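Threads > Health & Hands > Sewing People Up
Search posts, people, topics

Ngozi Balogun
January 23, 2025

Okay friends, I promised Kausar I would finally write down my thoughts on interrupted stitches, and my tea is still hot, so settle in. This is for the new residents at Matbridge mostly, but also for my mother, who taught me to hem curtains and still thinks she deserves partial credit for my career. (She does.)

A running stitch is one long thread all the way down the wound. Interrupted stitches are separate, each with its own knot and its own two tails. They take longer, and your hands will complain, but if one lets go the others are still holding. I love them dearly and will talk about them at any dinner party where I'm allowed.

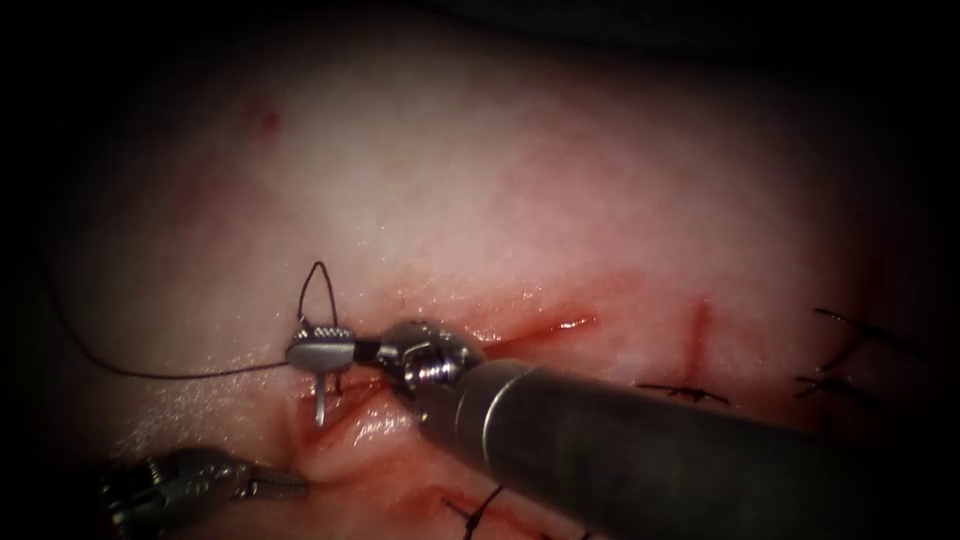
Thread management is where most of my beginners get into trouble, and I say that with affection — I spent my whole first September in training tangled up like a kitten. You want to know where the long end is before you do anything with the needle. Look at how that thread stands up in a tall, skinny loop above the jaws and then wanders off to the left across the tissue. That's a lot of slack to keep track of! Gather it in your mind before you gather it anywhere else. And notice the knots already sitting to the right, one with its tails clipped short and another with longer ones. I'm fussy about tails, so we'll come back to that.

40 comments · 576 shares

Now, the knot itself. Wrap, reach through, take hold of the short end, lay it down flat. Then wrap the other direction and lay it down flat again. When I was learning, Gebhard Moser used to stand behind me and hum while I did it, and if he stopped humming I knew I'd wrapped the same way twice and made myself a granny knot.

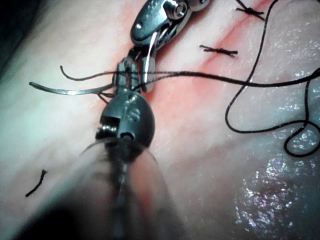

And please, go gently on the second throw. The temptation is to pull as if you're tying up a Christmas tree on the roof of the car, but the edges only need to meet. They should touch like two people shaking hands, and then you leave them be, because tissue swells and a stitch that looks nice and snug today can be strangling things tomorrow. Halima Lawal asked me last week how tight is tight enough, and I gave her a ten-minute answer that came down to "less than you think."

Back to tails, as threatened! Too short and the knot may slip open. Too long and they get caught in the next stitch, and then you're picking black thread out of black thread and saying words. My old notes from Dredville have a whole page on this with a coffee ring on it.

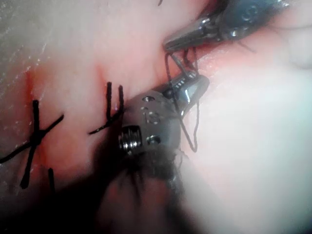 Two tied knots, one splayed out like an X, the other with its tails standing straight up.

Florin Văduva likes his tails all lined up on one side of the wound, and his rows do come out lovely. I've never managed it for a whole row myself, but I do try to keep the knots themselves off to the side, away from the line where the edges meet.

If you want to practice at home, a thick banana peel is still my favorite. Send me your rows, crooked ones very welcome. Next time I'll do corners, if Kausar lets me borrow her drawings.

1096 likes · Share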